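4.3 Placing the dispenser on a stone counter

Read this section before the unit is filled for the first time. The steps apply to the Rirken countertop dispenser with either the standard or the tall spout. For the built-in version, see section 6.

Stone counters stay cold and show water spots and mineral rings more readily than laminate. On dark speckled granite the spots are hard to see under evening light and easy to see the next morning. Check the surface by touch as well as by eye.

Before you start

Clear a length of counter long enough for the unit, one plate, and one lid laid flat. The clear height above the counter must be at least 54 cm. Measure to the underside of the cabinet, not to the light rail.

Wipe the counter with a damp cloth and dry it. Do not use vinegar or citrus cleaners on natural stone. If the stone was sealed recently, follow the curing time given by the sealer manufacturer.

Placing the unit

1. Set the dispenser toward the back of the counter with the nozzle facing the front edge. Leave 5 cm between the rear panel and the wall.

2. Press down on each front corner in turn. If the unit rocks, turn the adjustable foot on that side until it stops.

3. Seat the round drip grate in its recess. The slots may run in any direction. The grate must sit flush with the rim.

4. Route the power cord behind the unit and away from the front edge. Do not coil it under the base.

5. Fill the tank to the lower mark and switch on. The Plokik heating module draws up to 900 W. Do not share the outlet with a toaster or kettle.

CAUTION: The nozzle and the metal around it become hot in use. Keep cardboard packaging and paper labels out of the area directly under the nozzle.

Setting out the small pot

A small stainless steel pot may be used to catch and carry hot water. Use a plate under the pot on stone. The plate keeps drips off the counter and gives the spoon and chopsticks a place to rest.

6. Put the plate on the counter in front of the unit, clear of the drip grate.

7. Stand the pot in the center of the plate. Lay the wire handle over to the rim.

8. Rest the spoon inside the pot. Lay chopsticks across the plate.

9. If a larger pan is also in use, lay its glass lid flat on the counter to one side with the handle up.

The first picture shows the pot on its plate in front of the machine.
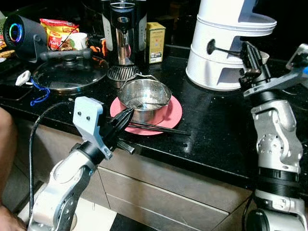
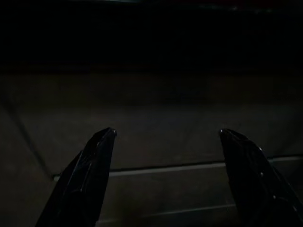
From Aydoğan, on the Jinano support page: step 8 worked for me until I switched to longer chopsticks. They stuck out past the plate and dripped on the granite, and by February I had a dull line in the stone that needed a poultice. I lay them diagonally now and wipe under the plate every night. Could the manual say that the plate should be lifted, too? I was only wiping around it.

Note: Lift the plate when cleaning. Water held under the foot ring of a plate can mark unsealed stone even where the rest of the counter is dry. Chopsticks that extend past the plate are acceptable for short periods – wipe the counter below the tips afterward.

Cloudy residue in the pot

A faint cloudy film inside a stainless steel pot is normally mineral scale from hard water. It does not affect use. To remove it:

10. Take the pot to the sink. Do not descale over the stone.

11. Cover the film with warm water and one teaspoon of citric acid. Leave for nearly 5 minutes.

12. Rinse twice and dry with a soft cloth. Do not use steel wool on a polished interior.

If the film returns within a few days, check the hardness setting of the dispenser (section 5.2) and run the descaling cycle.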